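Help Exchange > Home and Desk > Power and Charging

Phone charging at a desk: cable keeps working loose, strip lies against the back panel

Posted by Seren Bellis
Tags: charging, cables, power strip, desk

I charge my phone on a wooden table pushed up against a plain off-white wall. The phone lies flat, screen up, with a black cable plugged into one end. The connection is intermittent. If I leave the phone alone it charges. If I pick it up to read something and put it down again, charging stops in perhaps one case out of 4 and I have to reseat the plug.

The cable is a Dikholm, 2 metres long, bought in October. I have a shorter one of the same make which behaves better, but it does not reach.

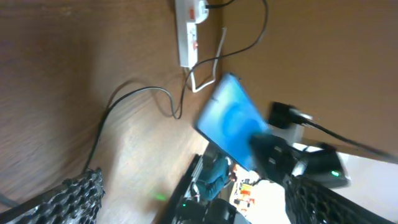

The strip is a white one with two red switches, and there is far more black cable between it and the phone than the distance calls for. I have tried coiling the surplus and tying it, but the coil then pulls on the phone end as soon as I lift the phone.

What I would like to know:

Is the fault likely to be in the plug, the socket on the phone, or simply the weight of the cable?

Is there any harm in tying the surplus into a tight bundle?

Should the strip be fixed down, and if so, how, without drilling into the wood?

Case on or off makes no difference. I have not cleaned the socket on the phone.

Emese Illés
Accepted by the poster

Take the points in the order that costs least.

Clean the phone socket first. Switch the phone off, unplug it, and use a dry wooden toothpick under a good light. Work along the back wall of the socket and lift the fluff out; do not press it further in. No metal and no liquid. A plug that does not seat fully will hold while the phone is still and drop out as soon as it is moved, and that matches what you report.

Then swap cables. Put the shorter Dikholm on the phone for an evening, using an extension if it will not reach otherwise, and handle the phone as you normally do. If the fault follows the long cable, discard it. If the fault remains with both, the socket is worn or still dirty.

Weight is a contributing factor. A cable hanging from the plug acts as a lever on the connector each time the phone is raised. Fit an adhesive clip to the table a hand's width from where the phone lies, and leave a slack loop between clip and phone long enough for you to lift it to reading height. The loop should lie on the table. Everything on the far side of the clip can then be tidied as you please, as it no longer pulls on anything.

On bundling: a charging lead for a phone carries little current and will not overheat from being gathered up. Tight bends are what damage it. Make a loose flat coil, wider than your palm, and secure it with hook-and-loop tape. Wire ties cut into the sheath. The mains lead of the strip should not be coiled at all.

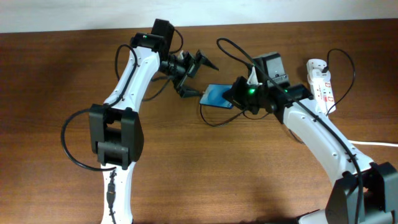
Palesa Dlamini

I agree with the above except on the clip. Adhesive clips let go of oiled or waxed wood within weeks. Mine came off twice. A weighted holder does the same job and leaves no residue. The Londwood one weighs 255 grams and has a felt base. Anything of that weight with a groove in it would serve.

For the strip, look at the underside before buying anything. Many have keyhole slots for screws. As you do not want to drill, use removable mounting strips rated for more than the strip and its plugs together, and wipe the surface with a barely damp cloth beforehand. Let it dry. Do not cover the strip, and keep both switches where you can reach them.

Comments

Seren Bellis: Socket cleaned. A fair amount of grey lint came out. The plug now goes in further than it did and clicks, which it had not done for some time. I will try the cable swap as well before closing this.

Emese Illés: Good. Leave the long cable in use until you have a clear result, otherwise you will have changed two things at once.
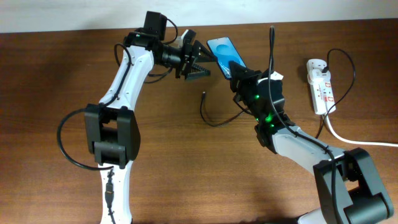 Nouhaila Belkadi

Just buy a wireless pad. I have an Itier and never plug anything in.

Seren Bellis: Thank you, but I pick the phone up while it charges, and a pad stops when I do that. Result of the swap: 53 lifts on the long cable since cleaning, no dropouts, and the same with the short one. I have ordered a weighted holder and will put the slack loop on the table side of it.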